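4.2 댓글 반응의 시차와 팬덤의 자기 조정

앞 절에서 살펴본 것처럼, 유명인이 자신의 페이지에 사적인 고민을 올렸을 때 팔로워들이 보이는 반응은 생각보다 훨씬 결이 다양하다. 본 연구진도 처음에는 서운함과 응원이라는 두 갈래 정도로 자료가 나뉘리라 짐작하였으나, 댓글을 한 줄 한 줄 읽어 나가는 동안 그 짐작을 여러 번 고쳐야 했다. 분석 대상은 팬 커뮤니티 플레런스(Plerance)와 비노(Bino)에서 수집한 댓글 2572건이며, 이 가운데 배우나 가수가 가족 문제, 금전 문제, 동료와의 불화를 직접 언급한 게시물에 달린 것이 1000건이다. 나머지는 작품 홍보나 일상 인사에 달린 댓글로, 비교를 위해 함께 두었다.

먼저 눈에 띈 것은 시간에 따른 어조의 변화였다. 게시 직후에는 "왜 이런 이야기를 여기에 쓰느냐"는 꾸짖음이 앞서지만, 밤 11시를 넘기면 오래된 팬들이 하나둘 들어와 먼저 온 이들을 달래기 시작한다(이 시간대의 댓글은 대체로 길고, 읽고 있으면 마음이 조금 따뜻해지기도 한다). 사생활 언급 게시물의 댓글 가운데 700건을 다시 골라 두 사람이 따로 코딩한 결과, 꾸짖음으로 시작한 대화 묶음 중 74개가 중재하는 말로 끝을 맺었다. 팬덤이 외부의 개입 없이도 스스로 말의 수위를 맞추어 간다는 해석이 가능한 대목이다.

물론 두 커뮤니티의 사정이 같지는 않다. 플레런스는 실명에 가까운 별명을 오래 쓰는 이용자가 많아 서로의 내력을 아는 편이고, 비노는 가입과 탈퇴가 잦아 같은 사람이 같은 대화에 두 번 나타나는 일이 드물다. 그래서인지 중재의 말도 플레런스에서는 안부를 묻는 투로, 비노에서는 규칙을 일러 주는 투로 나타났다. 어느 쪽이 더 효과적인지는 본 자료만으로 말하기 어려우며, 이 점은 5장에서 면접 자료와 함께 다시 다루고자 한다. 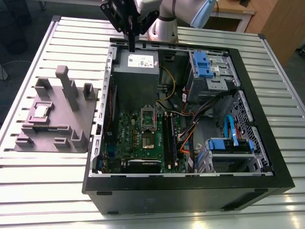 그림 3. 옆으로 눕혀 덮개를 연 데스크톱 본체와 전원 공급 장치

스텔마흐(Stelmakh)는 이러한 해석에 대해, 달래는 댓글이 많다고 해서 처음의 분노가 풀렸다고 볼 수는 없으며 화가 난 팬은 그저 말없이 페이지를 떠났을 수도 있다고 의견을 보내왔다. 귀담아들을 만한 지적이다. 댓글을 남기지 않은 사람의 마음은 댓글 자료에 잡히지 않고, 연구진 역시 이 문제를 두고 오래 이야기를 나누었다. 다만 꾸짖던 이용자가 같은 대화 안에서 먼저 사과하는 사례도 분명히 있었던 만큼, 남은 사람들 사이에서 일어난 변화까지 가볍게 여길 필요는 없으리라 생각한다. 이탈의 규모는 프루테티(Prutetti)의 구독 해지 기록을 이용할 수 있게 되는 대로 후속 연구에서 검토할 예정이다.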